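Nalteck Research
Call for Participants: Remote Demonstration Study
Posted in September by Anika Haddad, Study Office

Nalteck invites applications from adults who wish to take part in a paid study on teaching robot arms by remote control. Sessions will be held at the Naltdale site. No earlier experience of robotics or programming is required.

Purpose of the study

The study forms part of the Drendero project, which examines how people with no technical training show a robot a task involving the handling of small parts. Participants will guide a simulated robot arm by means of a pair of hand controllers, and their movements will be recorded as demonstrations. The recordings will be used to train control software and to compare one style of teaching with another. The project has so far collected 872 demonstrations and intends to reach 2000 before the present phase closes.

What participants will do

Each participant will attend 5 sessions. The first is given over to instruction and practice under the guidance of Maiara Leite, who leads the operator training. In the remaining sessions participants will be asked to pick up short cylindrical parts, carry them across a table and place them in a fixture. They will repeat the task from several starting positions and with the parts laid out in different ways. All work is done at a screen, in a simulated workcell with two arms, and participants may switch between camera views as they work. One of these views is close and narrow, and applicants should be prepared to work from it for short periods.

A participant may abandon an attempt at any point and begin again. Unsuccessful attempts are kept and do not affect payment. Rest breaks are provided within each session and further breaks may be taken on request. 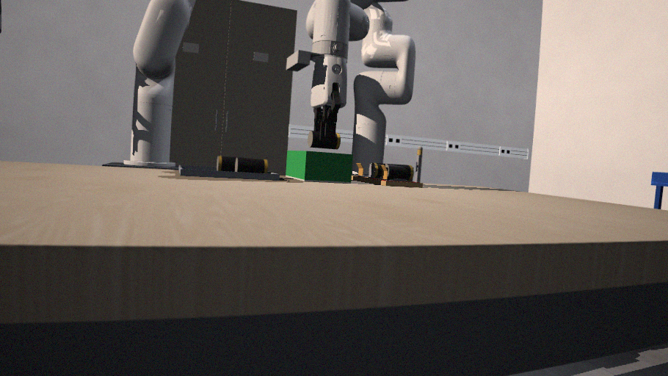
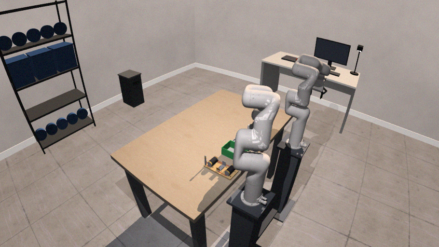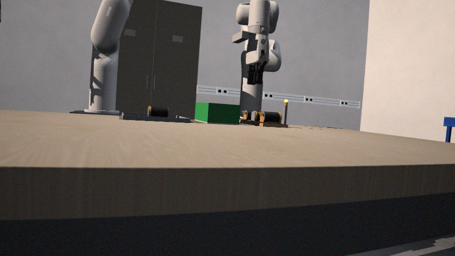
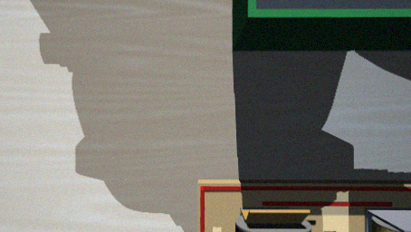
Views from the simulated workcell. The first shows a cylinder held in the gripper above the green box.

Who may apply

Applicants must be aged eighteen or over and must be able to attend all sessions at Naltdale. They should be able to use both hands to hold and move a light controller, and should have normal or corrected eyesight. Left-handed applicants are particularly encouraged, as they are at present under-represented in the study. Applicants who are prone to motion sickness when using screens should mention this on the form.

Employees of Nalteck and of its partner, Tamihana, are not eligible. Persons who took part in the earlier pilot may apply again, but must state that they have done so.

Payment and expenses

Participants will receive a single payment of £200 on completion of the final session. Those who withdraw early will be paid for the sessions they have attended. Travel by public transport within the county will be refunded on production of tickets or receipts.

Data and consent

The study records controller movements, the resulting movements of the simulated arm, and the time taken for each attempt. No film or sound recording of participants is made. Names are held separately from the demonstrations and are seen only by the Study Office. Written consent will be sought at the first session, and participants may withdraw without giving a reason. Questions about the handling of data should be addressed to Myrtle Lyons, Data Protection Lead.

How to apply

Application forms may be obtained from the Study Office in person or by post, and should be returned to Yara Srour before the end of September. Applicants will be told the outcome in writing. Those selected will be offered a choice of morning or afternoon sessions, the earliest beginning at 9.30 am. The principal investigator is Delphine Boateng.

Last updated: September

Contact the Study Office | © Nalteck Research | Back to top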